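How to sort the papers on your desk in one afternoon
By Loan Tạ

I moved to Mellgate in September, and for months my letters lived in a pile beside the kettle. When I needed my rent contract, I searched for two evenings. After this I made the method below, and I still use it.

Step 1. Bring every paper to one table. Look also in coat pockets, in books and in the car.

Step 2. Make three groups: papers to answer, papers to keep, papers to throw away. Do not read the letters completely. The first lines are enough.

Step 3. Give each group an upright place. Flat piles grow, and the bottom of them is forgotten.

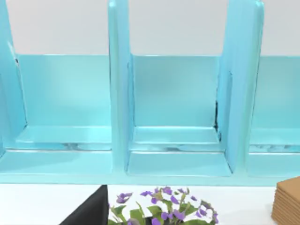 A turquoise organizer with upright dividers.

Step 4. Set a limit of 15 minutes for the "to answer" group. Pay the small bills first. If a letter needs a phone call, write the number on the envelope with a pencil.

Step 5. Put the papers to keep in order of date, newest in front. My neighbor Yulan Meng sorts hers by sender, and this works also if you get many letters from the same office.

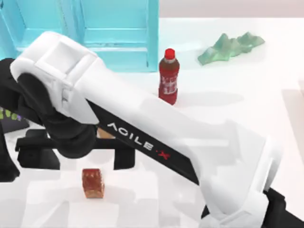

For tax papers I use a separate folder and I keep them six years. Please check the rule where you live, it can be different.

Step 6. Tear or shred anything that shows your account number. Old envelopes can go directly to recycling.

Step 7. Wipe the table with a damp cloth and let it dry before you put something back.

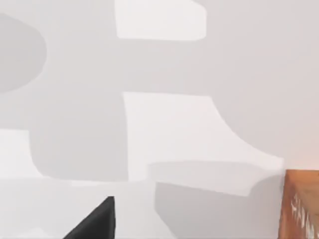
Light and shadow on a pale surface.

Repeat steps 2 to 4 every Monday. If you miss one week, do it the next week and do not start everything again.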